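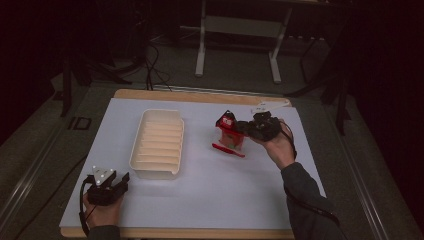

*A white ribbed tray and a small red box on the tabletop board.*

9/26/23 – The Troncoso miniature gaming club is moving its winter campaign weekend to the old Flinano hall, and we couldn't be happier about it! The new room has space for 21 tables (we've been squeezing onto 11 for as long as most of us can remember), so there will finally be a proper corner for painting, and a display shelf for the terrain folks have been building all summer long.

The campaign itself, "The Siege of Vomia," runs over 2 days in December, and newcomers are very welcome, whether or not they own a finished army. Clakico, the hobby shop by the station, is kindly lending starter forces and brushes to anyone who asks at the counter beforehand. Sign-up sheets are by the register there, and doors open at 11 both mornings.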